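Open day at Lillport greyhound rescue

We'd been meaning to go for ages, and in July we finally did it!

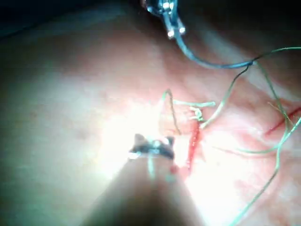 Parking was a scramble (come before ten if you can) but Willy Dijkstra met us at the gate and took us straight round the kennels. Everyone got a biscuit to hand out, and mine went to Radu, a big brindle lad who leans on your legs until you nearly fall over. He raced until he was four and had never seen stairs.

Berwyn Jarman gave a talk about rehoming older dogs, and I scribbled lots down – they like to do 2 home visits first, and cats need a proper chat. The raffle and cake stall made £3,453, which goes towards the new paddock fence. We came home with a lemon drizzle and an adoption form. I've filled in the first page.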